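3.2 Coating wear on sheet-metal storage bins 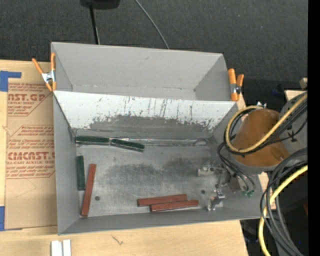 Figure 3. Two-compartment sheet-metal bin with a sloped divider. The white upper part of the divider carries thin vertical scratches; the dark grey area below it is worn.

The second group of items in the survey consisted of painted sheet-metal bins used for the short-term storage of small parts and offcuts. Wear on such bins is seldom recorded. Inspection sheets at both sites, Clolwood and Rotwood, provided a single box for "damage", and this box was in most cases filled in only when a bin had been bent or had lost a rivet. Loss of paint was treated as a matter of appearance. The view taken here is that paint loss should be recorded separately, as it precedes corrosion of the base metal and can be assessed without emptying or moving the bin.

A total of 182 bins were examined in June, of which 139 were in regular use and the remainder were held as spares. Bins without any remaining paint were left out of the sample. The age of each bin was taken from the purchase records where these existed. At Rotwood the records for the older stock had been merged when the Niskanen storage system was brought in, and for these bins only the order in which they were bought could be established. They are therefore included in the comparison of wear patterns but not in the calculation of wear rate.

Each inner surface was graded on the five-step scale introduced in Section 2.4, where grade 0 is an unmarked surface and grade 4 is one on which the base metal or primer is exposed over more than half of the area. Grades were assigned separately to the floor, the outer walls and the divider. Two readers graded every surface without sight of each other's results. Where they differed by one step the higher grade was kept; where they differed by more, the surface was graded again by both readers together. Most of the large differences concerned surfaces with heavy staining, which is easily mistaken for paint loss when seen under a single lamp. After the first day a second lamp was placed on the opposite side, and the number of repeat gradings fell.

Three types of mark were distinguished. Scratches are narrow, have a clear direction and do not join up. Worn areas have a ragged outline and a change of colour across their whole extent. Flecking is the intermediate state, in which small separate points of dark material appear in paint that is otherwise sound. Figure 3 includes all three types on one divider, with the worn area broadest across the middle and reaching towards the right, where patches of white are peppered with dark flecks. Stains and single spots on the rear wall were noted but not graded.

The distribution of grades differed between surfaces. Sloped dividers had the highest median grade at both sites, followed by floors. Outer walls were graded 0 or 1 in nearly all cases. The difference between dividers and floors was larger at Clolwood, where bins are filled by tipping from a tray, than at Rotwood, where parts are placed by hand. This is in keeping with the account given by Ait Brahim in her earlier work on chutes, in which sliding contact at a shallow angle removed more paint than a direct drop from the same height. It does not by itself show that tipping is the cause, as the two sites also handle different parts. Clolwood stores chiefly turned steel pins with unfinished ends, and these are harder on paint than the moulded parts kept at Rotwood.

To separate the two effects, a short bench trial was carried out on unused panels coated with Neltent, the paint specified for the newer bins. One set of panels was fixed at the angle of the divider and another was laid flat. Each set was exposed to 1000 loads of steel pins, and a further pair of panels was taken to 3000 loads. At the lower figure the sloped panels showed scratches and slight flecking, and the flat panels showed flecking only. At the higher figure the sloped panels had reached grade 3. The flat panels remained at grade 2, with the marks gathered near the point where the pins first struck. The moulded parts, tested in the same way, produced no mark above grade 1 on either set.

The trial suggests that the slope and the type of part both matter, and that the slope matters more once the first marks have formed. A possible reason is that the edge of a broken patch of paint is lifted more readily by a part sliding across it than by one landing on it. This was not tested. Lindqvist (personal communication) has pointed out that the lower edge of a divider is also where dust collects, and that fine grit held there may act as an abrasive. Dust was swept from the bench panels between sets, so the trial is likely to understate wear in bins that are rarely cleaned.

The condition of the joint at the foot of the divider was recorded in words only. Joints varied too much in their construction to be placed on a common scale, and the readers could not agree on whether an uneven line along a joint was a fault of manufacture or a result of use. Joints are left out of the totals in Table 5. The grades for floors and dividers were carried forward to the estimate of repainting intervals in Section 3.3, where the bins of unknown age are again left out.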